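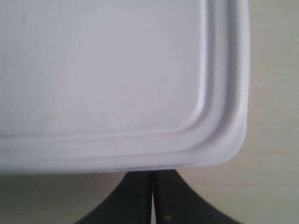

Armont Sculpture Walk: Your Questions Answered

We get a lot of the same questions by email, and since we love talking about the walk (probably a bit too much, if you ask our families), we've put the answers together on one page. If yours isn't covered, do write to us.

How long is the walk, and where does it start?
The trail starts at the Koo Street footbridge and follows the river path down to Gundano Point. Most people take a couple of hours on foot, with plenty of stopping to look and a sit-down somewhere in the middle. You can also start at the Gundano end, and plenty of local people do, so don't be surprised if you meet a steady trickle of walkers coming the other way.

How many sculptures are there?
There are 10 at the moment. Nine are permanent, and the last spot, on the lawn behind the old ferry office, changes every January. We'd suggest checking the notice board at the footbridge to see what's on the lawn before you set off, as it sometimes sits bare for a week or two during the changeover.

Which one is the big heron everybody talks about?
That would be "Long Wait" by Dirk Dekker, and we're very fond of it too! It stands in the shallows just past the boathouse and is made from 874 separate pieces of steel, all cut and welded in his workshop in Katon. At high tide the legs disappear and the bird seems to be floating, while at low tide you can walk out on the stepping stones and stand right underneath. The stones get slippery, so please wear proper shoes.

Can I ride my bike?
Yes, and it's a lovely way to do it. The whole path is shared between walkers and cyclists, apart from the boardwalk at the boathouse, where we ask you to get off and push. There are bike racks at the footbridge and at Gundano Point.

Is it suitable for wheelchairs and strollers?
Mostly. The path is paved and pretty flat as far as the ferry office. After that it turns to packed gravel, which some visitors manage happily and others find hard going – it depends a good deal on your wheels and on how much rain we've had. The stepping stones at the heron aren't accessible, but there's a good view of it from the boardwalk.

Are children allowed to climb on the sculptures?
Only on "Sleeping Calf," the low bronze one near the picnic lawn, which was made with climbing in mind and has a nicely polished back to prove it. Please keep everyone off the others.

Does it cost anything?
The walk itself is free, and open from dawn until dusk all year. Parking at the footbridge is $2 for the day. The machine only takes coins, so bring some along.

Is there a guidebook?
There is, and it has a page on each artist along with a fold-out map. You can pick one up at the kiosk at Gundano Point, which closes at 4 p.m. in winter and a little later in summer.

Can I bring my dog?
Of course, on a leash please. There's a water bowl by the kiosk door – it gets filled each morning, and the tap beside it works if you find it empty.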